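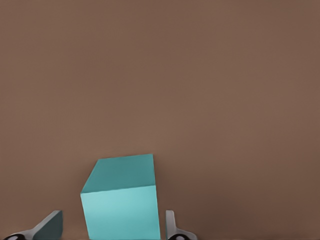
Re: [perinatal-stats] Exclusive feeding at discharge, Butholm and Vustcombe
October 2021

> The May extract gives 3,858 live births for the two sites combined.
> Can we quote the discharge figures by site, or is the missing
> feeding status too high at Vustcombe?

By site is fine for Butholm. For Vustcombe I would hold off. Almost 300 records there have no feeding status at discharge, and most of them are transfers to Hirgate. The field is filled in by the receiving unit, so it stays blank on our side until the files are linked.

Please don't code the blanks as "not breastfed". The old Kaewsai script did this by default, and it pulls the rate down at any site that transfers a lot of babies. Version 2 keeps them as missing and drops them from the denominator - check the log to see which one you ran.

Also note that "any" and "exclusive" are separate columns. A baby given one supplement on the ward counts under "any" only, even if the mother went home feeding at the breast.

I can rerun the Vustcombe table once the Hirgate file is in.

2 replies | 0 shares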